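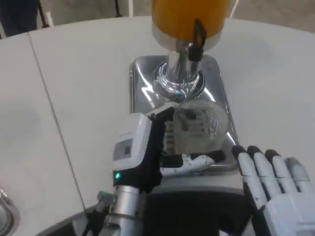

ジュースは置いてあるだけだと減らないのに、自分で注げるようにするとよく減る、とソムバット・ワッタナポンさんは話す。宿泊施設「クノルラ」の朝食ラウンジでは11月から、オレンジジュースの提供方法を紙パックからレバー式のドリンクディスペンサーに切り替えた。

クノルラは客室171室の中規模ホテルで、朝食ラウンジは1階の奥にある。これまでは冷蔵ケースに紙パックを並べ、宿泊客が自分で取り出してグラスに注いでいた。混み合う時間帯にはケースの扉の前に列ができ、開けたままの扉から冷気が逃げることや、飲みかけのパックがテーブルに置かれたままになることが以前から課題になっていたという。

新しい提供台は、白い天板のテーブルにディスペンサーを据えたものだ。注ぎ口の下にはステンレス製の受け皿があり、注ぎこぼしを受ける。グラスを注ぎ口の下に置き、前面の黒いレバーを操作するとジュースが出る。台の横には使い方を書いた小さな札を立て、日本語と英語、タイ語で案内する。

器具の選定と設置は、厨房用品を扱うコヤマが請け負った。同社によると、ホテル側からは、補充のしやすさと、受け皿を取り外して洗えることの二点を求められた。候補には蛇口をひねる形のものも挙がったが、片手でグラスを持った客が使いやすいという理由でレバー式に決まった。設置の前には、朝食の担当者が実際に注いでみて、台の高さと注ぎ口の位置を確かめている。

当初の計画では、提供台はパンのコーナーの隣に置くことになっていた。トースターを待つ人とジュースを注ぐ人の動線が重なるとの指摘が出たため、窓側の広い場所に改めた。テーブルの縁は曲線になっていて、通路を歩く人が角にぶつかる心配は少ない。ベビーカーや車いすでも近づけるよう、周りに椅子は置かないことにした。

ジュースは、食品卸のウルトデンが納める「ラメオ」というブランドのオレンジ果汁を使う。紙パックのときと同じ商品で、業務用の大きな容器で届くようになった。濃縮還元の果汁100パーセントで、砂糖は加えていない。味を変えなかったのは、連泊の客から「同じものがいい」という声があったことによる。氷は別の容器に用意し、入れるかどうかは客に任せている。
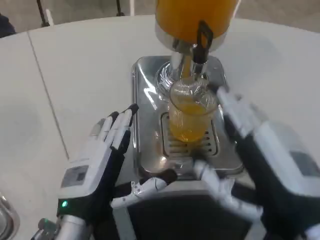
レバー式ディスペンサーからグラスに注がれるオレンジジュース

グラスは容量227ミリリットルのものを基本とし、子ども用にひと回り小さいものもそろえた。紙パックのころは大ぶりのグラスを使っていたが、飲み残しが多かったため見直した。切り替え後は、少なめに注いでもう一度取りに来る人が増えたという。下げたグラスに残ったジュースの量は記録していないものの、洗い場の担当者は「流しに捨てる量は明らかに少ない」と話している。

補充は朝食が始まる前に行い、その後は残りを見ながら継ぎ足す。透明な容器なので離れたところからでも減り具合が分かり、冷蔵ケースを開けて確認する手間がなくなった。容器が空に近づいたときは、新しいジュースを上から足さずにいったん下げ、洗浄済みの容器と入れ替える決まりだ。注ぎ口とレバーは朝食の途中で一度拭き、終了後に分解して洗う。果肉が詰まりやすい注ぎ口の内側には、細いブラシを使う。

手入れの手順には慣れが必要だった。最初の週は、組み立て直したあとに注ぎ口の締めが甘く、受け皿に少しずつ垂れていることがあった。コヤマの担当者が来て、パッキンの向きと締め具合を確認し、手順書に写真を加えた。受け皿の水切り部分は細い溝の間に果汁が乾いて残るため、ぬるま湯に浸けてから洗うよう改めている。磨いた金属の部分は指の跡が目立ち、乾いた布での仕上げ拭きも作業に加わった。

費用については、器具と設置を合わせた金額は公表していない。ジュースの仕入れは、業務用容器に変えたことで1リットル当たり50円ほど下がった。ホテルはこの分を朝食の果物に回すとしており、今月はみかんと柿を出している。朝食の料金は据え置いた。

宿泊客の反応はおおむね良い。ラウンジの出口に置いた用紙には「子どもが自分で注げて喜んだ」「紙パックのごみが出ないのがよい」といった感想が寄せられた。一方で「レバーを戻すタイミングが分からず、入れすぎた」「牛乳も同じようにしてほしい」との意見もあった。ホテルは札の文面を直し、グラスの八分目を目安に手を離すよう書き添えた。牛乳については温度管理が難しいとして、当面は冷蔵ケースでの提供を続ける。

ワッタナポンさんは、味の好みが分かれるのでグレープフルーツも置いてみたいとしながら、洗う部品が増えることを考えると急がないほうがいい、とも述べた。

ホテルは3カ月の間この形で提供し、消費量と手入れにかかる時間をまとめたうえで、台を増やすかどうかを決める。増やす場合は、りんごジュースが候補になる見通し。朝食ラウンジの営業は午前6時半からで、宿泊客以外の利用は受け付けていない。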